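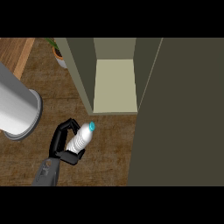

A worn wooden floor, with scuffs and lighter patches.

The owner of Niltholm Floors has been repairing old wooden floors for most of his working life, and he would like people to stop sanding them so often.

"People ring up and the first thing they say is, how much to sand it," he says. "They haven't moved the sofa yet. I ask them what's wrong with the floor and they say it looks old. Well, it is old."

We met at his workshop on the edge of Givstead, where he keeps reclaimed timber stacked by length along one wall. Much of it came out of a school in Enmont that was pulled down in October. He bought 368 boards from the demolition firm and has spent the months since then pulling nails out of them.

He started at 16, sweeping up for a joiner. The joiner fitted new floors and had no interest in old ones, so any repair jobs were passed down. "I got the ones he didn't want. Squeaks, mostly. I learned a lot from squeaks."

A squeak, he explains, is usually a board moving against a nail. He walks the room in his socks with the customer standing still, marks each place in chalk, and puts a screw through into the joist. He charges £60 for a small room and says he has never managed to put the price up. "It takes me an hour. I feel bad asking for more, though my wife doesn't."

Sanding is a different matter. Every time a floor goes under a drum sander it loses some of its thickness, and a tongue and groove board can only take so much before the top edge of the groove gets thin and begins to split. He has been called to houses where this has already happened. The bill for one of those, a ground floor with two rooms and a hall, came to more than £3,000, nearly all of it for replacement timber and the time spent matching it.

"They'd had it sanded three times in 20 years. There was nothing left to sand. I had to tell them that and they weren't pleased with me."

What does he suggest first? Washing it. He uses warm water with a little mild soap, a well wrung cloth, and a second cloth to dry as he goes. After that he leaves the room overnight and looks at it in the morning, when the light is low and dull areas show up. If the finish is oil or wax, he will often put more of the same on the thin places and buff it by hand.

He is less sure about varnish. "Patching varnish is hard. You nearly always see the edge. I'll try it under a bed, but I won't promise anything in the middle of a room."

He does not mind scratches. His oldest customer is 79 and has lived with the same kitchen floor since she married. She asked him to replace one board by the back door, where the rain had got in, and to leave everything else alone. He found a piece with a similar grain and rubbed it down with wire wool and cold tea.

"She came in and said, that one's too clean. So I told her to walk on it."

He has work booked until spring. The boards from Enmont are going into a village hall, apart from the short ones, which he plans to turn into shelves for his own kitchen once he has cleared enough space to reach the saw.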